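In Conversation with the Programmer of the Pokbridge Repertory Series
Published Tuesday, March 28, 2023

The Pokbridge Repertory Series, presented by the Atix Film Society, enters its spring season with a program devoted to studio melodramas and crime pictures of the early sound period. The society's office spoke with the series programmer about how the titles were selected, the condition of the prints and the return of the printed program note.

The season comprises four double bills, shown in the society's 263-seat auditorium. According to the programmer, the pairings were settled before any single title was confirmed.

"We started with running times and moods," the programmer said. "A seventy-minute thriller can carry a slow domestic drama behind it. The other order tends to empty the room at intermission."

Three of the features will be screened from 35mm prints on loan from the Jillau Archive. The remainder will be shown digitally. Asked whether audiences still distinguish between the two, the programmer was cautious.

"Some do, and they write to us. Most people come for the story and the faces. I would sooner show a clean digital copy than a print with a reel missing its dialogue."

The conversation turned to supporting players, a subject to which the society has given increasing attention. The programmer described a habit of following one minor actor through a decade of work, including pictures in which the part amounts to a single line at a hotel desk.

"You learn how the studios worked that way. The same man is a bellhop in the first picture and a district attorney in the last. No one in the audience was expected to notice, and now we print his name in the program."
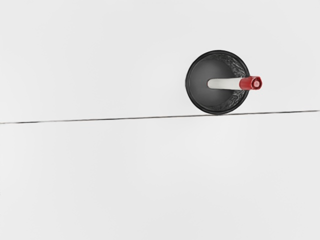 Program notes will again be available at the door, edited under the Rashidi Fund for Film Writing. The programmer asks contributors to begin with objects and settings before turning to plot, and offered the poisoning mystery as a case in which this serves the reader well. "Take a black mortar with the pestle lying in it. A director can hold on that for two seconds and the audience has a suspect. I want the writer to tell me who was last at the counter, and where the cut comes." Notes are limited to a single page and do not disclose endings.

On the matter of introductions, the society has shortened its practice. Remarks before each feature will now run no longer than four minutes, and any discussion will be held afterward in the lobby.

"People have parked, they have bought their coffee, and they would like the lights to go down," the programmer said.

Season passes and single tickets may be purchased at the Atix box office during regular hours.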